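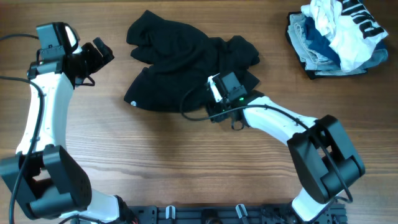
Who holds the budget for a two-arm folding cell once it has been ordered?

The equipment planner holds it, from the first quotation to the final acceptance test, and that is the post advertised on this page.

Equipment Planner, Garment Handling (full time, permanent)
Larkitz, Process Engineering Group
Reference: 109

Larkitz sorts and folds returned clothing for mail-order retailers. The group is moving part of its folding work from manual benches to bench-mounted pairs of robot arms. Purchasing for the first phase, known internally as Grulisik, begins in August. The planner will report to Lowri Samuel, Head of Process Engineering.

Duties

1. Write the purchase specification for each cell: arms, grippers, wrist cameras, mounting rail, table, cabling and guarding.
2. Obtain and compare quotations. Unit price is one line of the comparison – delivery, installation, spares and support hours are entered separately.
3. Keep the spares list current. Gripper fingers and camera cables are budgeted as consumables, arm joints as capital items.
4. Plan bench space and power for up to 30 cells, including room for the garment pile within reach of the arm that feeds from it.
5. Set acceptance tests with the folding team. The current draft uses 300 garments per cell, T-shirts and sweatshirts, dark and light. Dark cloth is tested separately, as folds in it are harder for the cameras to separate.

On the bench, a black garment is handled by both arms together, one gripper at the left edge and the other on the upper right part, with the top edge lying in a straight line. Cycle time, reach and grip force in the specification all refer to two-arm work of this type.

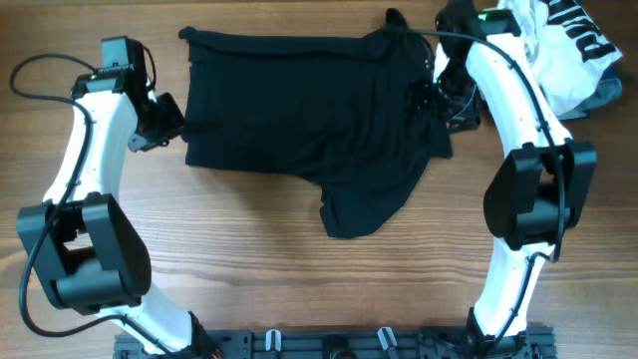

What we need from you

Experience of buying or planning production equipment, in any industry. You should be able to read a mechanical drawing and a supplier's terms of sale, and to build a five-year cost model in a spreadsheet that other people can follow. Programming is not required. Knowledge of textiles is useful but can be learnt on site.

Terms

37.5 hours a week, on site for at least three days. 30 days' leave plus bank holidays. Salary is grade 57 on the company scale, which is sent with the application form. Some travel to suppliers' premises, normally day trips.

How to apply

Send a CV and a covering letter of no more than two pages to Azadeh Nazari, Recruitment, quoting the reference above. In the letter, describe one equipment purchase you planned, what it was forecast to cost and what it did cost. Applications close on June 24, 2021, at noon. Interviews include a 30-minute exercise comparing two supplier quotations – a calculator and paper will be provided.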